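Neun Minuten vor Schichtbeginn und der Greifer spinnt

Wonomholm, Hinterhof, zweite Tür links. Kein Firmenschild, nur ein Zettel mit Distimby drauf. Wer hier reinwill, muss klopfen, und zwar laut. Drinnen wird eingerichtet. Handgreifer, Baureihe Iriveo, graues Gehäuse, oben eine Kamera. Mit dem Ding in der Hand macht ein Mensch vor, was der Arm später nachmachen soll. Klingt simpel. Ist vor allem Pflegearbeit.

Denn bevor irgendwer irgendwas vormacht, wird geprüft. Sitzt die Kamera fest. Ist die Linse sauber. Schließen die Finger gleichmässig oder hängt einer nach. Dann der Würfel mit den schwarz-weißen Markern, der kommt auf den Tisch, und der Greifer muss ihn aus verschiedenen Richtungen ansehen. Der Rechner vergleicht, wo der Würfel sein müsste und wo er ihn sieht. Grenze: 3 Millimeter. Drüber heißt von vorn.

Heute drüber. Natürlich.

Erster Verdacht bei Distimby: das Kabel. Ist es meistens. Stecker raus, Stecker rein, neu gestartet, gleicher Fehler. Zweiter Verdacht: die Halterung der Kamera. Eine Schraube, kaum größer als ein Reiskorn, und wenn die sich nur ein bischen löst, wandert das ganze Bild. Also Drehmomentschlüssel. Also Licht her. Also beugt man sich drüber.

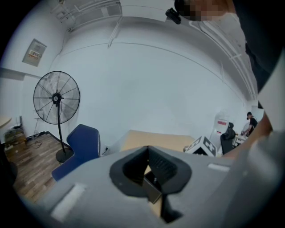 Arbeit am Greifer in Wonomholm. Hinten auf dem Tisch der Markerwürfel.

Die Werkstatt selbst: weiße Wände, Holzboden, ein Standventilator. Kein Reinraum, will auch keiner sein. Die Geräte sollen später in Küchen und Lagern laufen, da ist es auch nicht schöner. Beim Zulieferer Bajwa, wo die Gummiteile herkommen, sieht man das strenger. Dort wird jedes Teil einzeln vermessen, Protokoll inklusive. In Wonomholm schaut man drauf, drückt mit dem Daumen und und weiß Bescheid. Sagt man jedenfalls.

Gummi ist überhaupt das Thema. Es altert, wird glatt, bekommt Risse, die man erst sieht, wenn man es biegt. Nach 200 Betriebsstunden wird getauscht, egal wie gut es noch aussieht. Früher wartete man, bis etwas runterfiel. Eine Tasse, meistens. Die Aufnahmen von dem Tag waren dann auch hin.

19 Greifer sind derzeit im Umlauf, jeder mit eigenem Heft. Papier, kariert, Kugelschreiber am Gummiband. Da steht alles drin: Schraube nachgezogen, Kamera getauscht, Finger links schleift. Eine Datenbank gibt es auch. Gepflegt wird das Heft.

Zurück zum Fehler. Schraube war fest. Kabel war gut. Schuld war der Würfel, eine Markerfläche hatte sich an der Ecke gelöst, kaum zu sehen. Neue Folie drauf, glattstreichen, 5 Minuten warten. Neuer Durchlauf. Wert im Rahmen, Eintrag ins Heft, nächstes Gerät.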